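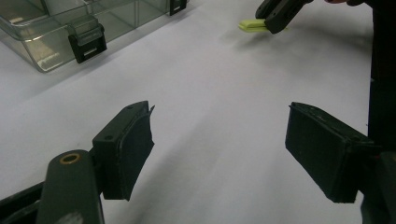 M. Takeda

Progress report to the Homora Fund, 2021-03-30
Ilden Workroom: replacement of work surfaces

The grant of $2000 was for new tops on the worktables in the main room at Ilden. The old tops had swollen at the seams and could no longer be cleaned properly. We have spent $1086 so far. The remainder is committed to the second half of the order and to edge repairs.

Work completed

The plan covers 12 tables. Half of them now have their new tops. We chose plain white with a matte finish. The glossy sample we tried first threw glare from the ceiling lights, and people doing close work complained about it after one evening. The matte one is easier on the eyes and small dark parts are easy to find on it. It is smooth enough to wipe down in one pass.

The old tops came off with more trouble than expected. Two had been glued as well as screwed, and the rails under them needed sanding and filling before anything could be fixed on top. This cost us most of a week. We also replaced the leveling feet on the tables near the door.

The tops were ordered from Skurnix. The first delivery was short by one piece, which they made good at no charge. One top arrived with a chipped corner. We kept it, at a reduced price, and put that corner against the wall.

Use of the room

The room stayed open while the work was going on, with half the tables out of use at a time. Evening sessions were limited to the side by the windows. We asked groups to book ahead and most did. The finished tables are back in general use for repair work, model building and paper crafts.

We have put up a short notice on looking after the surfaces: cutting mats for all knife work, no solvent, and a damp cloth at the end of each session. There are a few marks already on the table nearest the sink. They came off with ordinary dish soap.

Costs

The largest item was the tops themselves. Screws, filler and sandpaper came to $50. Leveling feet were paid for out of our own maintenance budget and are not charged to the grant. Receipts are attached separately.

Next steps

The second delivery is due in April. We expect to fit the remaining tops within two weeks of receiving them. The two longest tables will need an extra support rail each, and we are waiting on a price for the lumber. If it goes over what is left we will cover the difference ourselves. No change to the grant terms is requested at this time.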